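Hukison publishes method for learning table tidying from hand-held grippers

29 Sep 2024 -- Hukison, a robotics software company, has published a method for teaching two-armed robots to tidy small household items using recordings made with hand-held grippers. The method, called Rilline, needs no robot in the home while the recordings are made. A technical report and a set of 2,062 recordings are released with it.

Robots that work well in a laboratory often do badly in ordinary homes. Tables are different heights, cloths have patterns on them, and the room behind the table is full of other objects. Rilline was developed to learn from recordings made in these conditions, with nothing cleared away from the background beforehand.

A person holds one gripper in each hand and carries out the task at a normal pace. Each gripper has its own camera, so every recording consists of two views of the same work. The software lines up the two views in time, works out how each gripper moved, and turns the result into movements that a pair of robot arms can follow.

The home recordings centre on cutlery and chopsticks and the holder they are kept in. Chopsticks were chosen because they are thin, they roll, and they come to rest across each other. A gripper that closes a little too high or too low will miss them.

Views from the gripper cameras at one dining table

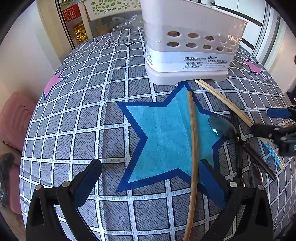
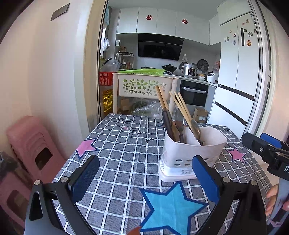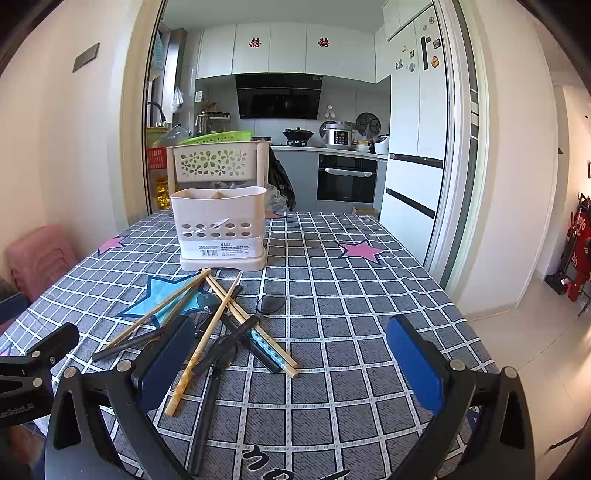
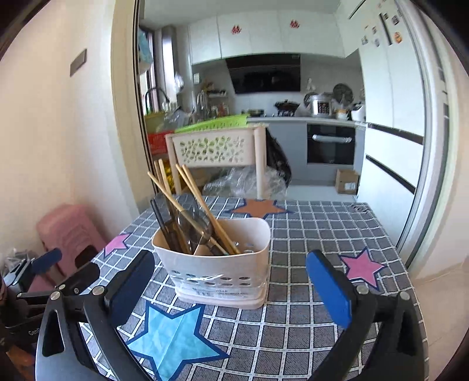 How the method handles two hands

Earlier work at Hukison treated the two grippers as a single system with one shared plan. This caused trouble when one hand had to wait for the other. In Rilline each hand has its own plan, and a small shared signal tells each one what the other is about to do. If the left hand is holding the utensil holder steady, the right hand can take as long as it needs to line up a chopstick.

The second change concerns the background. During training, the software learns to give most weight to the area between the fingers and less to whatever is further away. The report compares versions with and without this step, and the version without it was more easily confused by patterned tablecloths and by changes of room.

"We wanted recordings from tables people eat at," said Hanna Maksymiv, who leads the research at Hukison. "The cloth has stars on it, someone has left their glasses there, the kitchen door is open. A robot has to cope with all of that before it is any use to anyone."

The method still has limits. It does not yet deal reliably with chopsticks lying flat against each other, where there is no gap for a finger. It also loses track of a gripper when the camera view is blocked for more than a moment -- for example, when one hand passes in front of the other. Both problems are described in the report, along with the recordings that show them.

Testing and next steps

The robot trials were carried out with Deschamps, which supplied the arms and the test room. Work began there in March. Renata Jasińska, who ran the trials, said the most useful result was seeing where the robot stopped.

"It usually fails at the holder," she said. "Picking up is fine, then the end of the chopstick catches on the rim. We now know which part of the movement to work on."

The next version will add more kinds of holder and recordings made on bare tables. It will also cover putting items into drawers.

Availability

The report, the recordings and the training software can be requested from Hukison free of charge for research use. Drawings for the finger pads are included. Companies wishing to use the method in a product should contact the licensing office.

About Hukison

Hukison develops software for robots that work in homes and small businesses. Its other projects include Bakar, a tool for checking and sorting robot recordings, which was used to prepare the Rilline release.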